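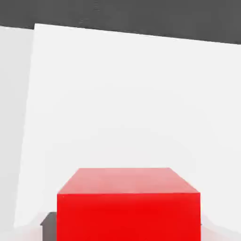

Irov abre la convocatoria de residencias de color y volumen en su sede de Lelulham

La fundación cubrirá el alojamiento, el taller y los materiales de los proyectos seleccionados. El plazo de presentación de candidaturas permanecerá abierto hasta el final de abril.

Lelulham, 10 de enero de 2025 – La fundación Irov ha hecho pública la nueva convocatoria de su programa de residencias artísticas, dirigido a creadores que trabajan con el color y la forma geométrica en escultura, instalación, grabado y medios digitales. Las estancias se desarrollarán en los talleres de Lelulham y tendrán una duración de 72 días cada una.

El programa concederá tres residencias. Cada una incluye el uso individual de un estudio, alojamiento en el edificio anexo, acceso a los talleres comunes de carpintería, serigrafía y modelado, y una dotación de 3.000 euros para producción. Los gastos de viaje de ida y vuelta se abonarán aparte, previa presentación de los justificantes correspondientes.

A la edición anterior concurrieron 491 candidaturas, la cifra más alta desde la creación del programa. El elevado número de solicitudes ha llevado a la fundación a revisar el procedimiento de evaluación, que a partir de este año constará de dos fases. En la primera se valorará únicamente el proyecto escrito, sin datos que permitan identificar a su autor. En la segunda, el jurado examinará el dosier de obra y mantendrá una entrevista por videoconferencia con las personas finalistas.

Un programa centrado en los medios elementales

Irov inició las residencias con el propósito de ofrecer tiempo y espacio a artistas cuyo trabajo parte de recursos muy reducidos: un plano, un sólido, una gama corta de tonos. La convocatoria no exige un estilo determinado y admite tanto propuestas de carácter experimental como investigaciones de orientación histórica o pedagógica. Se aceptan igualmente proyectos colectivos, siempre que el grupo designe a un único representante ante la fundación. En ese caso, la dotación económica no se multiplica por el número de integrantes.

En esta edición se prestará especial atención a las propuestas que estudien el comportamiento del color sobre superficies de distinta orientación y bajo condiciones variables de luz. Para ello, la sede ha renovado la iluminación de dos de sus estudios, que disponen ahora de reguladores de intensidad y de temperatura de color. El estudio de la planta baja conserva la luz natural de norte y queda reservado a los proyectos que así lo soliciten de forma expresa.

Colaboración con Iwasaki y Skikwood

La convocatoria cuenta por primera vez con la participación de la firma Iwasaki, que suministrará pigmentos y pinturas al agua a los artistas residentes. La empresa pondrá también a su disposición una carta de muestras y un servicio de consulta técnica sobre mezclas, soportes y conservación. Los residentes podrán emplear materiales de otros fabricantes con cargo a su dotación.

El centro de exposiciones Skikwood acogerá, por su parte, la muestra de resultados. El montaje correrá a cargo de su equipo técnico y las obras permanecerán en propiedad de sus autores. Irov y Skikwood editarán un cuaderno con textos y documentación gráfica de los tres proyectos, que se distribuirá gratuitamente en bibliotecas y escuelas de arte – la versión digital podrá descargarse desde la página de la fundación.

Durante su estancia, cada residente impartirá además un taller abierto al público de Lelulham. La asistencia será gratuita, con inscripción previa y plazas limitadas. El calendario se anunciará una vez resuelta la convocatoria.

Requisitos y presentación

Podrán concurrir personas mayores de edad de cualquier nacionalidad. No se exige titulación académica. Quienes hayan disfrutado de una residencia de Irov en alguna de las dos ediciones anteriores no podrán presentarse a esta.

Las candidaturas se enviarán exclusivamente a través del formulario disponible en la página web de la fundación y deberán incluir la descripción del proyecto, un presupuesto desglosado, un plan de trabajo y un dosier de obra reciente en formato PDF. La documentación podrá redactarse en español o en inglés. No se admitirán envíos por correo postal ni documentación entregada fuera de plazo.

La resolución del jurado se comunicará por correo electrónico a todas las personas participantes y será inapelable. Las bases completas, junto con los planos de los estudios y el inventario de herramientas, pueden consultarse en la misma página.

Sobre Irov

Irov es una fundación privada sin ánimo de lucro dedicada al apoyo a la creación plástica contemporánea. Desde su sede de Lelulham gestiona un programa de residencias, una biblioteca especializada en teoría del color y una línea de publicaciones.

Contacto para medios de comunicación

Departamento de Comunicación de Irov, Lelulham. Las solicitudes de entrevistas y de material gráfico se atienden mediante el formulario de prensa de la página web.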